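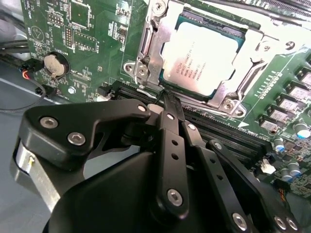 Unit 5. Working Rules for Robotic Handling of Circuit Boards

Course: Automated Disassembly and Rework
Instructor: Zlata Nazarenko
Laboratory supervisor: Thaddeus Mercado

5.1 Purpose of this unit

These notes set out the rules that apply whenever a robot arm is used on a computer motherboard in the Ovetbridge laboratory. They supplement the general safety rules issued in January and do not replace them. Students must read the unit before their first session at the cell and bring a copy with them.

Two kinds of harm are considered. The first is harm to people, which is covered by the cell rules in 5.2. The second is harm to the board, which is covered in 5.3 and 5.4. Where the two conflict, the cell rules come first.

5.2 Cell rules

No person may place a hand between the gripper and the board while the arm is enabled. A paused program does not count as a disabled arm.

In teaching mode, the speed override is to be set no higher than 5 percent. One student holds the enabling switch and a second watches the work area. The person holding the switch does not read instructions, take notes or use a telephone.

Long hair is tied back. Lanyards and bracelets are removed, except for the grounding strap.

5.3 Condition of the board

All external power is disconnected before the board enters the cell. Students should remember that a board with its coin cell still in the holder is not fully without power. For tasks near the battery, the cell is removed by hand first and placed in the marked tray.

Attached cables are either unplugged or led away from the path of the arm. A loose cable that catches on a gripper link can drag the board or tear out a connector. The route of every remaining cable is checked again after each change to the program.

The board must be supported and held so that it cannot slide. Holding it by the capacitors, the chokes or the processor bracket is not permitted.

5.4 Approach and contact

(a) Approach from above wherever possible. Sideways travel below a clearance height of 40 mm is allowed only within the taught work zone.

(b) Treat memory slots as fragile. The contacts inside an open slot may be bent by very light pressure, and a fingertip must not enter the channel unless the task calls for it.

(c) The retention lever of a processor socket is under spring load when closed. It is not to be released by the robot unless the supervisor has approved the program in writing.

(d) The contact force limit for this course is 5 N. Any program that requires more is discussed with the supervisor before it is run.

(e) Check the whole gripper, including the linkages and the screw heads. Most collisions recorded in our laboratory involved a link or bracket that struck a tall part while the fingertips were clear.

5.5 Wrist view and its limits

The wrist view is useful for fine alignment, but the gripper hides part of the work at close range. Depth is also hard to judge from a single view. Final approach is therefore confirmed from a second position, either by the fixed side view or by an observer standing outside the marked line.

5.6 Records

Each run is entered in the cell log with the program name, the board number and the names of both operators. Contact that was not planned is recorded even when no damage is found. A board that has been struck is set aside for inspection by Noemi Haddad and is not returned to the rack by students.

Logs are reviewed after every 40 runs. Repeated contact at the same point on a board will normally lead to a change in the taught path - the force limit is not raised to suit the program.

5.7 Preparation for the next session

Write a one-page approach plan for reaching a memory slot latch on a board with the processor in place. State the clearance height, the direction of travel and the stopping condition. Plans are handed to Mr. Mercado before the arm is enabled.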